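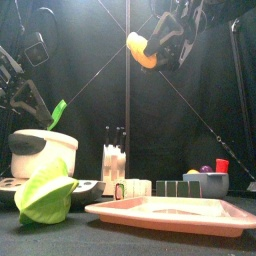 Play kitchen set: pot on the stovetop plate, with spatula, sponge and lettuce.

Rostlow Play Kitchen Set
Supplied by Desmont Educational Furnishings

The Rostlow set is intended for nurseries, reception classes and family rooms in which pretend cooking forms part of the daily routine. It may be used on any low table and does not require a fixed play kitchen unit. Settings that already hold the Miettinen market stall will find that the two ranges store and display well together.

Cookware
The pot is light enough for a young child to lift by its handle when food has been placed inside. The stovetop plate lies flat on the table and may be moved to the floor for group play. The set is recommended for 2 to 4 children at a time.
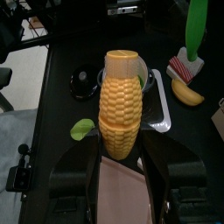
Play food is selected so that children can name each piece without help from an adult. Fruit and vegetables are kept to familiar kinds, and staff may wish to introduce them a few at a time. The yellow corn cob, with its rows of rounded kernels, is easily told apart from the banana even by children who are still learning to sort by shape. The round black lid has a grey knob at its centre and can be set down beside the pot while a meal is being prepared.

Care and storage
Hard pieces should be wiped with a damp cloth and mild soap, then dried before they are put away. The sponge should be washed separately – it must not be returned to the box while damp. Items should not be placed in a dishwasher or near a real hob.

Ordering
Orders may be placed by schools, nurseries and private customers. Replacement food pieces are available from the Gaser spares list. Orders received before the end of August are delivered for the start of the autumn term.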